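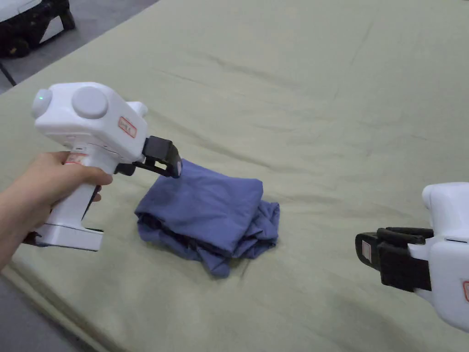
Photo: Smaranda Cozma

Laundry prices going up in Holdale from March. Plorkside, the firm that runs the town's 8 public laundries, put the new rates up on its site at 9 a.m. with no warning to customers. A monthly pass goes from 759 to 803. Single washes stay put for now.

The company blames water and power bills. Also the new machines at Plasness, its biggest shop, which opened last fall and is still short two dryers.

Not everyone is buying it. "They raised it last year too and said the same thing," said Mocanu Street tenant group, which has sent a letter of complaint with 300 names on it. The group wants a lower rate for students and retirees. Plorkside says it will reply "in due course".

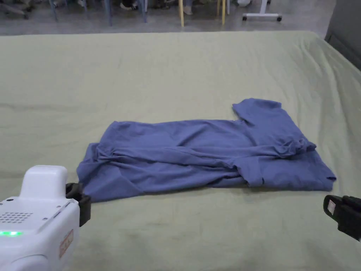
A T-shirt partly folded on a green sheet.

Passes bought before the change will be honored at the old price untill they run out. No refunds on unused months. Opening hours the same, 6 a.m. to 10 p.m., exept Plasness which shuts at 8.

City hall had no comment. More when we get it.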